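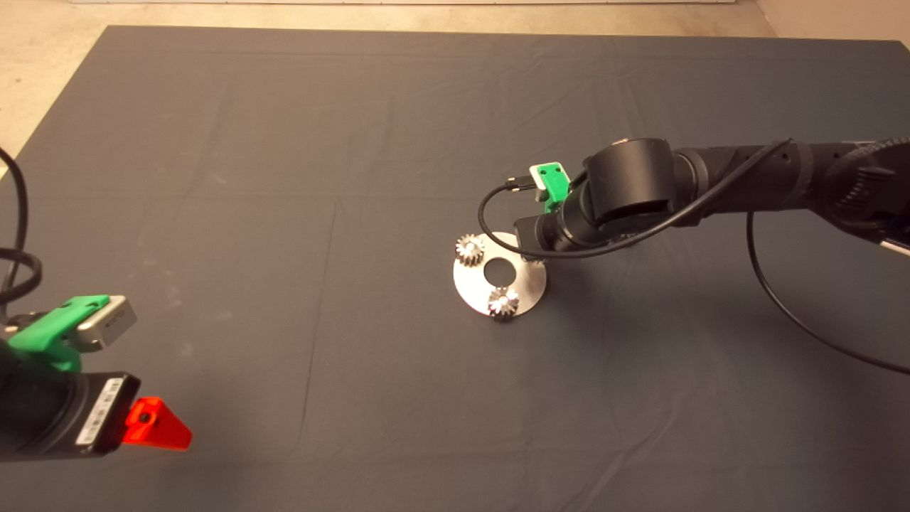
Ihor Symonenko

Two-arm cell, gear plate job: three spur gears onto a round steel plate. I love this thing, but the right arm drops a gear on the pin a hair off and the teeth won't mesh. Left arm is fine. Same program every time, plate on a dark cloth. What would you check first? I've already re-zeroed the joints twice!

Bronisława Wysocka

Ooh, fun one! Start with the cables. With a camera on the wrist, a stiff USB lead can tug the bracket when the joint turns, and then your calibration is off (ask me how I know). Give it slack, clip it to the link, recalibrate. Then look at the finger pads. Once the black rubber gets clumpy the gear sits tilted in the grip, so swap both pads together, even if only one looks bad.
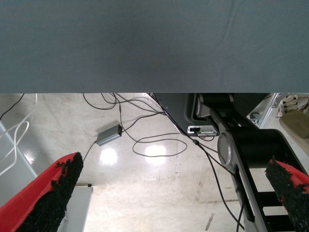 Photo: Ihor Symonenko

Also get your power brick and leads up off the floor, please! One kick and you're re-zeroing again.

Didier Leclerc

cloth. tape it down. mine moved 3 mm and I blamed the arm all of March

Bronisława Wysocka

Yes, tape it! And for the last gear I'd go slow, in this order:

1. Stop above the bare pin with the gear in the gripper and check it's level.
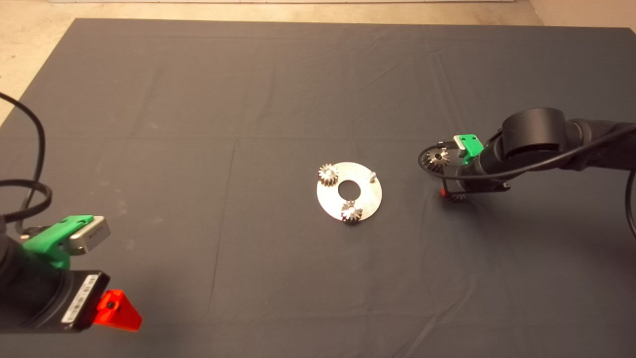
2. Lower at 5 percent speed, turning the wrist a little each way until the teeth drop in.

3. Open the fingers, then lift straight up about 20 mm.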